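Filtholm Kitchen Skills Room
Progress report to the Dumitrescu Fund
Thu 27 October
Prepared by Yuk-lan Lau

Work since the last report

The second part of the grant was for the food shopping and storage unit: the play produce, the trays and bags, and the printed cards that go with them. Most of the money for this part has been spent and the unit has been in use at Filtholm since the start of the fall term.

We bought the produce in two orders. The first came from Prudov and was complete. The second, also from Prudov, was short of the root vegetables and the loose leafy pieces. They sent the rest later without charge. With both orders in, we have 200 pieces, enough to run the unit at both sites without carrying boxes back and forth.

The pieces are close to life size. This was a request from the Barorholm staff, who found that the small toy sets we had before were no use for practicing with bags. A small plastic apple goes into a bag any way you drop it. A larger one has to be placed, and the bag has to be held open while it goes in.

Packing activity

Each set has a shallow tray and mesh produce bags. The person packing picks an item from the tray and puts it in the bag. At the first level there is no list. At the second level there is a card with item names, and at the third level the card gives the order as well, with heavy items first.

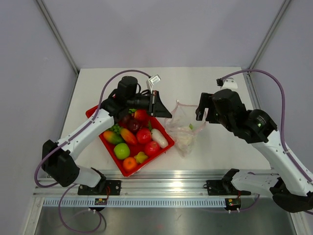

Red produce tray and mesh bag on the white table, with a pale item and a small green piece in the bag.

The mesh bags have been the weak point. They are light and fold in on themselves, and people spend more time opening the bag than choosing the food. Jasper Willems has tried a stiffer bag with a wire rim at Barorholm. It stands up by itself but takes away most of the practice, so we plan to use it only at the first level and keep the mesh bags for the other two.

Mixed fruit in one tray works better than sorted fruit. We started with one kind per tray and changed this after the first sessions. Similar items side by side, such as two round red fruits, make people look at the card again before they pick.

Sessions and attendance

We have held 16 sessions, seven of them at Barorholm. Average attendance was about 15. One session was canceled when the heating failed and has not been made up.

Still to do

The item cards need reprinting. The star fruit and the mango are missing from the current set, and the type is too small for some users. Storage at Barorholm is also not settled. The trays are on an open shelf for now and we would like a closed cabinet.

The remaining funds will go to the cards and the cabinet. We expect both to be in place by December and will send receipts with the final report.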